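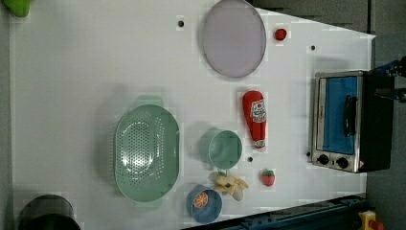
The play kitchen from overhead, with the toaster oven on the right and a bit of the arm coming in at the top corner.

Sakirari picture page: one table, two cameras, and a robot that sometimes has to do without one of them

Updated Feb 18, 2026

Hi! I'm putting up a few pictures from the Sakirari work, because people keep reading the write-up and then asking me what it all looks like. It looks like a toy kitchen. I spend my working days with play food and I'm very happy about it.

The short version of what we do: the arm gets a spoken-style instruction ("put the strawberry in the bowl", that kind of thing) and a learned policy has to carry it out. The policy normally sees two views, one from above the table and one from a small camera down at the wrist. What I wanted to know is how much it leans on each of them, and whether you can train it so it doesn't fall apart when one goes missing. So during training we blank out a view at random, sometimes the top one, sometimes the wrist one, never both, and the policy has to get by on whatever is left. We call this view blanking. Imre Borbély wanted a fancier name and lost.

We recorded 500 demonstrations by hand on the table, covering 8 kinds of instruction, and trained every version with 3 different random seeds so that I couldn't fool myself with a lucky run. (I have fooled myself with a lucky run before. It was August, I'd already told everybody, and I had to go back and un-tell them.)

The overhead view is the one everyone likes, me included. You get the whole layout at once: colander, plate, bowl, ketchup, all of it, and it's easy to say which thing is next to which. If the instruction mentions two objects, that's the camera that knows where both of them are. Where it gets worse is the last little stretch before a grasp, when the gripper is between the camera and the thing it's going for.

The wrist view is the opposite. It has hardly any idea of the rest of the kitchen, but what it does have is close up and right between the fingers.
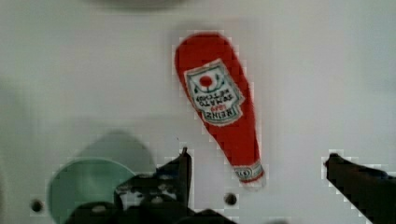

Wrist view of the plush ketchup, fingers open. The label is upside down from this side, but you can still read HEINZ on it.

I'm fond of the ketchup. It's soft, it's longer than it is wide, and it's a different problem depending on which way it's lying. A round thing you can more or less come at from anywhere. With a bottle shape the gripper has to turn to suit it, and the angle is much easier to judge from down at the wrist than from way up above the table.

We saw that very clearly in the numbers. Take the wrist view away from a policy that was trained the ordinary way, with both cameras always on, and it still drives to the right object nearly every time. Then it closes in the wrong place, or at the wrong angle, and comes up with nothing. With view blanking during training it slows down near the object, makes a small correction or two, and gets a good share of those grasps back. Not all of them! Long soft objects stayed the hardest group in every seed.

Taking away the top view is a funnier kind of failure. The ordinary policy tends to hover. It goes to the middle of the table and hangs there, and then it picks up whatever happens to be under it, which is sometimes correct, and I had to work out a scoring rule for "correct, but come on." The blanked-view policy learned to sweep sideways until the target drifts into view. We never demonstrated a sweep on purpose. I went back through the recordings afterward and found that I do a sloppy version of it myself when I'm driving the arm and lose my place, so I suppose it picked that up from me (sorry, and you're welcome).

Both views on, the two policies are so close that I wouldn't bet on either. That was the part I'd worried about most. I was expecting to pay for the robustness somewhere, and on this table at least, we didn't see the bill.

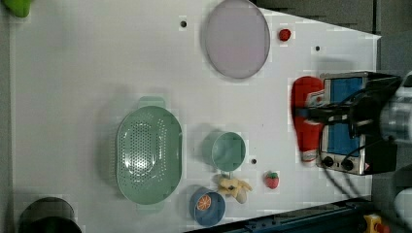
Alfie Bellamy wrote back after reading the draft that blanking a whole view is too clean a test, and that a real camera mostly goes bad in duller ways: it gets bumped, or it gets dusty, or somebody changes the lights, and the policy goes on trusting it. He'd like to see the same comparison with a camera turned a little off true and nothing announced to the policy at all.

I think he's right, and I've been grumpy about it for a while. A blanked view is easy to notice, and a network can learn "all gray, ignore this" without breaking a sweat. A view that's only slightly wrong is nastier. We've started on it, with small random shifts and turns applied to the top view, and so far the blanking seems to help a bit there too, though I'm not ready to put a figure on that.

The other thing people ask about is how long it takes to train. Longer than the ordinary version, yes, but not painfully. The curves cross early, then the blanked one takes its sweet time and levels off late. I check on it every 2000 steps, which is much too often, and it makes no difference to anything except my mood.

One more note before the last picture. Small round things came out best overall, with either camera missing. The wrist camera sees them fine, the approach angle hardly matters, and the bright ones stand out well against a white table. If you're setting up something similar and want an encouraging first afternoon, start with those. 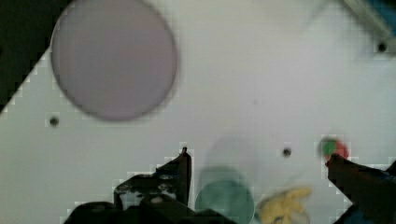
What's next

First, the crooked-camera runs, mostly to get Alfie off my back. After that I want to move the whole thing to the second table over at Norkinora, where the surface is darker, and see how much of this was really about having a nice white background. Imre is betting on "a lot." I've taken the other side of that bet and I'm already regretting it.

I'll add more pictures to this page as they come. If you've tried anything like view blanking on a two-camera setup, write to me, particularly if it didn't work for you. I'd love to compare notes.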